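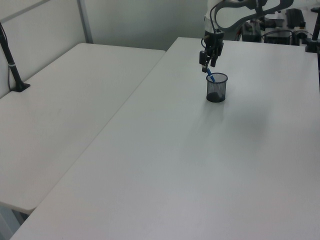
Section 4. Desk Accessories: Mesh Pen Cup

4.1 General

The Kerkden mesh pen cup is supplied with all Flekel work tables. It arrives assembled and needs no tools. Read this section before placing the cup on a new tabletop, as the surface finish marks easily during the first weeks of use.

Rated load: 600 g, evenly spread
Recommended clearance from table edge: 200 mm
Cup part number: 128
Replacement foot pads: see Section 11

4.2 Before placing the cup

1. Remove the paper sleeve and the cardboard disk from inside the cup.
2. Run a dry cloth around the rim. Fine metal dust may remain from manufacture.
3. Turn the cup over and check that the base sits flat. Return the cup if it rocks on a level surface.
4. Wipe the tabletop and let it dry fully.

CAUTION: Do not slide the cup across the table. Lift it to move it. Grit caught under the base will scratch a matte finish, and such scratches are not covered by the Kudano surface warranty.

4.3 Position

1. Set the cup toward the back of the table, on the side of the writing hand.
2. Keep the full clearance from any edge.
3. Where two tables stand side by side, keep the cup off the seam. Tables set at different heights must not share accessories across the joint.
4. Leave enough free height above the rim to lift out the longest item without tilting the cup.

NOTE: Left-handed users should mirror steps 1 to 3.

4.4 Filling

1. Close or retract all pens. An open tip can catch in the mesh and leave ink on the base.
2. Lower each pen into the cup until it touches the bottom, then let it lean against the rim. Do not drop pens in from above.
3. Place long or heavy items first and spread them around the wall of the cup.
4. Store scissors with the blades down and closed.

A single pen will rest at an angle. This is normal. If the cup tips under a one-sided load, move the heaviest item to the opposite side or take it out.

CAUTION: Small items such as pins and loose pencil leads can work through the mesh. Use the Coutinho lidded tray (Section 5) for these.

4.5 Cleaning

1. Empty the cup and shake it out over a waste bin.
2. Brush the mesh from the inside outward with a soft, dry brush. Pay attention to the bottom, where dust collects first.
3. For ink stains, use a damp cloth with a drop of dish soap. Rinse and dry at once - standing water will spot the coating.
4. Wipe the table under the cup before putting it back.

Do not use bleach, abrasive pads or a dishwasher.

Revised 12 Apr 2019. Replaces all earlier versions of Section 4.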